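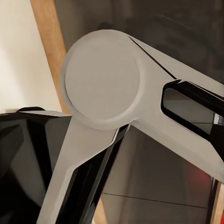
Light gray arm joint, rendered.

Junior golf grant, progress report to the Lau fund. Quick one, more in November.

Spring matches done. 23 juniors signed up, 1,607 rounds logged at Drurkgate.
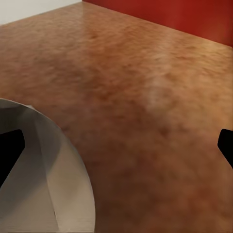
DRURKGATE, June

Range mats in. Erulis sent the wrong tees, swapped now. Wakard match lost by a point, good crowd tho. 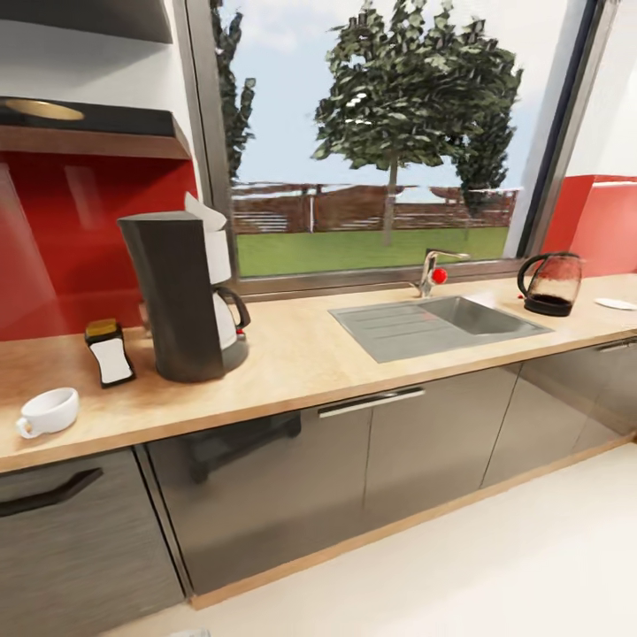

Money

Bus hire over budget. Asking to move up to 300 from the clubs line. Reciepts to follow.

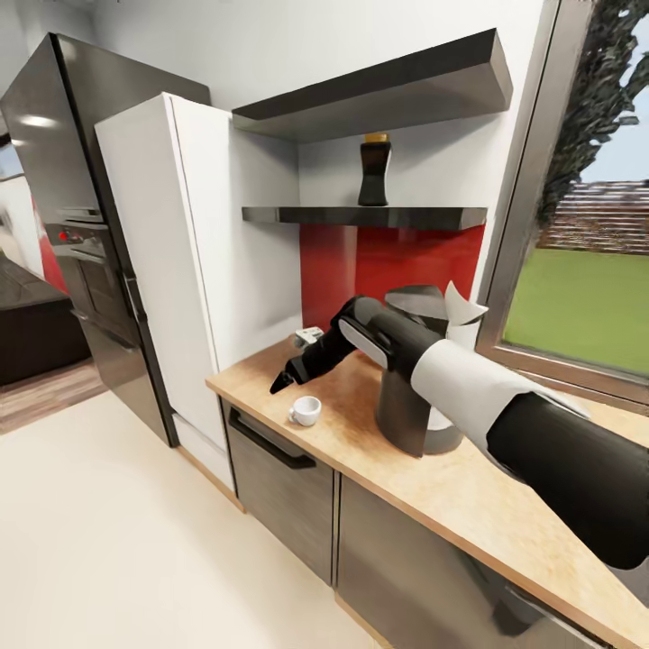
Will the fall match go ahead?
Planned for October, at Wakard, once they confirm tee times.

Recent reports
Winter putting league
Drurkgate bunker repairs
Loan clubs update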